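Stela Hodoroagă
Head of Public Programmes, Skukodmont

Skukodmont held its spring open day for laboratory automation on April 21, 2020. As announced in February, the day was run online from start to finish. What follows is a short account for those who registered but could not attend.

We received 459 registrations, of which 191 were from schools and colleges. We thank the teachers who rearranged their timetables at short notice.

The morning session was given over to the simulated workcell prepared by our partner Dremura. An arm with a gripper works beside a liquid-handling instrument, and both share one bench. Viewers were shown how the layout of a deck is planned before any equipment is bought.

Several viewers asked why a simulation was used. A planned move can be run many times at no cost in plates or reagents, and a poor approach angle shows itself early. Govum, which supplied the training notes, takes the same approach in its own courses.

The afternoon was reserved for questions. The most frequent concerned small laboratories with a single bench and few staff. Our advice was to begin with one transfer that is done every day — and to leave the rest alone until that transfer is reliable.

We were also asked about noise, floor loading and insurance. Written answers will be sent to all who registered.

Views from the simulated workcell:

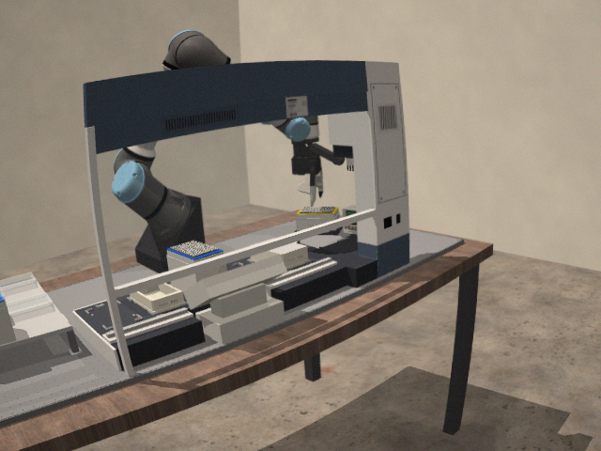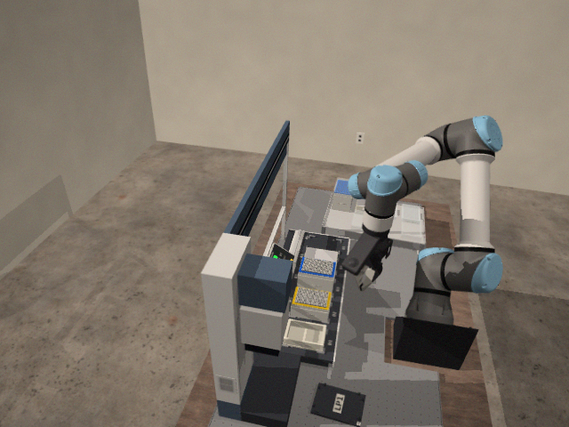
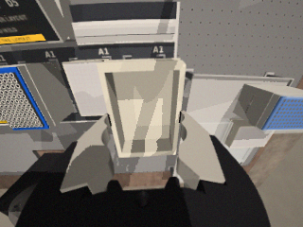 Our next task is to revise the beginners' worksheet, which assumed too much knowledge of labware. Many of those taking part had used a pipette but had never met the word "reservoir" in this sense. The new edition will therefore start with the cream-white open trough held upright between the two gripper fingers, and will come to plates and tip racks afterwards. Pesonen has kindly agreed to check the terms before the worksheet is issued.

The recording is in 2 parts and may be used freely in teaching. Schools wishing to have the slides as well should write to the programmes office, giving the name of the teacher responsible.

A second session is planned for later in the year, subject to staffing. Those already registered need not apply again.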